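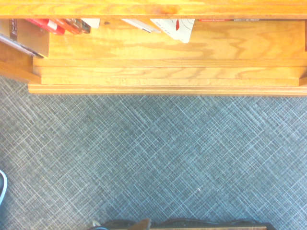

Figure 1. Oak shelving with books and papers in the lowest compartment.

3.2 Moisture uptake and shelf deflection

Solid oak gains and loses moisture with the air around it, and its stiffness falls as the moisture content rises. A shelf that carries a constant load therefore sags further over a damp season than the same shelf kept in dry air. The effect is well known in structural timber but has been measured less often in household furniture, where boards are thinner and the finish is seldom even on both faces.

Boards were cut from a single batch supplied by the Sasgate mill and conditioned for 4 weeks before loading. Half were oiled on all faces; the others were oiled on the upper face and front edge only, as is common practice in cheaper joinery. Each board was supported at both ends and loaded evenly with bound paper. Relative humidity in the Nadik chamber was held at 70 per cent during the damp stage. Deflection at mid-span was read with a dial gauge, and the supports were checked for settlement before each reading.

Boards oiled on one side cupped towards the oiled face in the first days of the damp stage. The cupping made the gauge reading depend on where the probe stood across the width, so the values given here are the mean of front and back positions. Total logging time was more than 2000 hours. Creep was fastest at the start and had slowed in all boards by the end of the stage, although it had not stopped in those with an unsealed lower face.

On return to dry air, part of the sag was recovered. The remainder is treated as permanent set and is carried into the Gebreyes model in Section 4. Two boards with knots close to mid-span were left out of the fit, as their deflection curves were not smooth. The Senico finish was not tested on these boards, and the coefficients should not be applied to lacquered shelving without further work.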